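Gripper Club Tips: Folding Towels Without Losing Your Mind 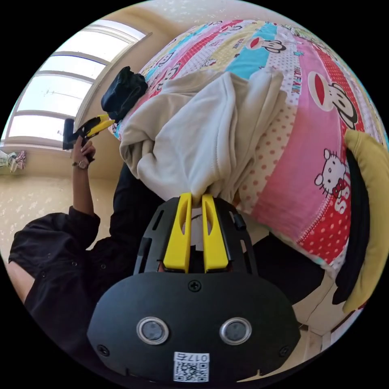 I've been helping with our student club's laundry project since March, and the thing I get asked most is how to fold a towel when all you've got is two yellow fingers on each side. It's so much harder than with your hands! Here's what has worked for me (and a couple of things that didn't).

Grab a fold, never a flat bit. Flat towel just slides away from the fingers. I pinch up a little ridge first, then close on it gently and lift.

Shake before you fold. Two small flicks will do it. A big heroic swing sent a washcloth behind our radiator, and it's still there as far as I know.

Work on something firm. Pillows and couch cushions are fun practice, but the cloth sinks in and you end up grabbing the pillowcase too. If you do use a pillow, pull the case tight and tuck the loose end under.

Skip fabric softener on practice towels. Ours got so slippery we washed the whole pile again with plain detergent and half a cup of white vinegar.

Wipe the fingers every so often, by the way. Lint builds up in the slots and an old toothbrush gets it right out.

Habibur Siddiqui keeps our practice log, and we're up to 333 folds, with 49 that I'd be happy to put in a linen closet. Fitted sheets are next on the list, so if you've got a trick for the corners, please send it over!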